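Stanora gets ready for a second summer of shared trash pickup

STANORA, 19th June. The holiday cottages along the lake road have been filling up again, and with the first families of the season comes the question that seems to follow every good weekend by the water: what to do with all the trash when it's time to go home. This year, the town of Stanora and its smaller neighbor across the bridge, Clemness, are hoping they have a kinder answer than last year's, which (as plenty of people will remember) was mostly a row of overstuffed bins and some very well-fed raccoons.

Starting this week, renters and owners on both sides of the lake can leave their tied bags at any of 3 new drop-off points, at any hour, without a permit or a sticker. The points are at the Keane boat ramp, behind the old Horow feed store, and next to the Clemness ball field, where there's a good wide turning circle for anybody with a trailer. Household trash goes in the green containers and paper and cardboard in the blue ones. Glass, for now, still has to go to the town yard, though there is talk of changing that by November.

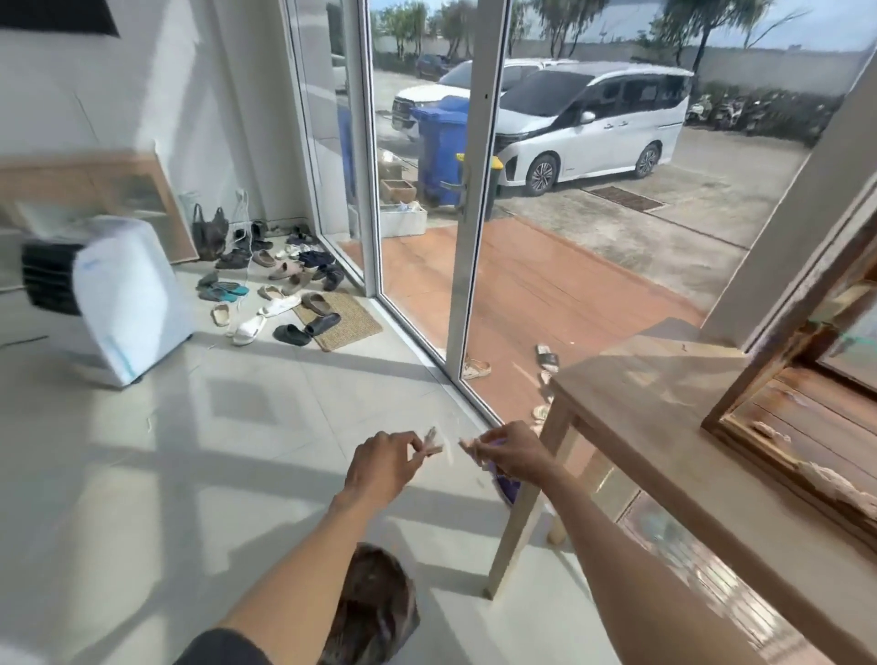

Lacey Hollis said the old arrangement had never made much sense for people who had to be out of a cottage by ten in the morning when the truck didn't come until two days later. You'd end up driving your trash home with you, she said, all the way down the highway with the windows open, and she was very glad to be done with it.

She has plenty of company. The town office received 1,391 replies to the survey it mailed out over the winter, a remarkable number for a place this size, and 995 of them asked for somewhere to leave bags on the day of departure. A good many people wrote long notes in the margins too, and the office staff read every one of them, including several pages about gulls and a lovely letter from a couple who have been coming to the same cottage since their honeymoon.

The trial last summer was a more modest affair, with a single container at the boat ramp that was usually full by lunchtime. Even so, the crew hauled away some 4,000 bags before the leaves turned, and that was enough to persuade both towns to split the cost of a proper service.
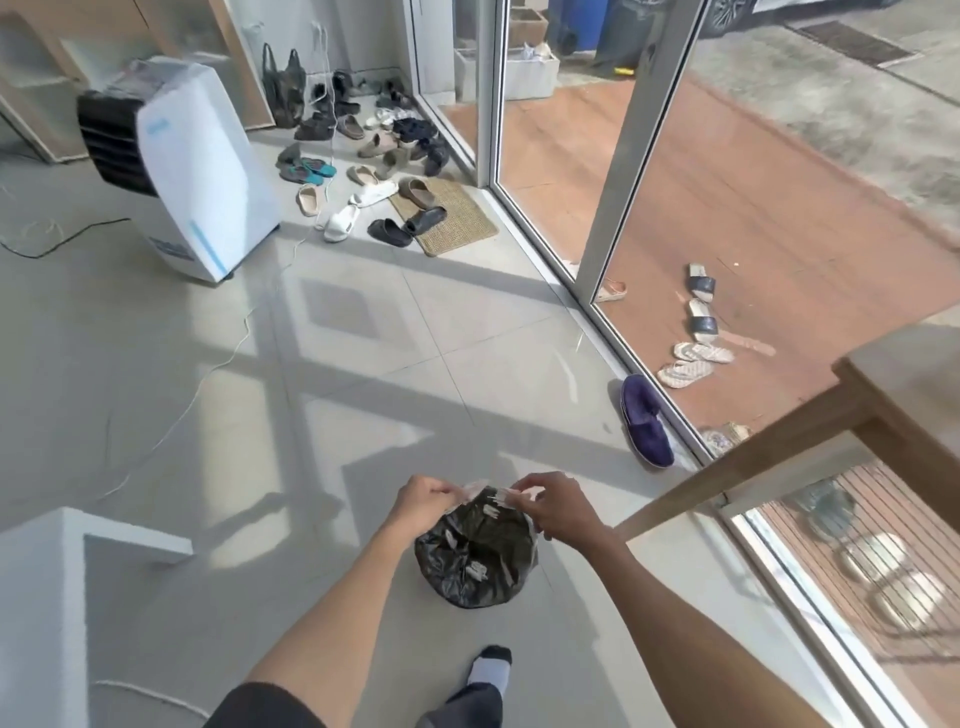
The town does ask that bags be tied firmly and kept to a weight one person can lift, and that nothing be left on the ground if a container is full. There's a phone number on the side of each one, and a call will bring the truck out the same day. Hot ashes from grills and fire pits should be cooled overnight in a metal pail first, please, as there was a small fire at the ramp last August that gave everyone a fright.

Cottage owners who would like a printed card with the map and the rules, to pin up by the door for their guests, can pick one up free at the Stanora library or the Clemness post office. The cards come in English and Spanish, and a French one is at the printer's now.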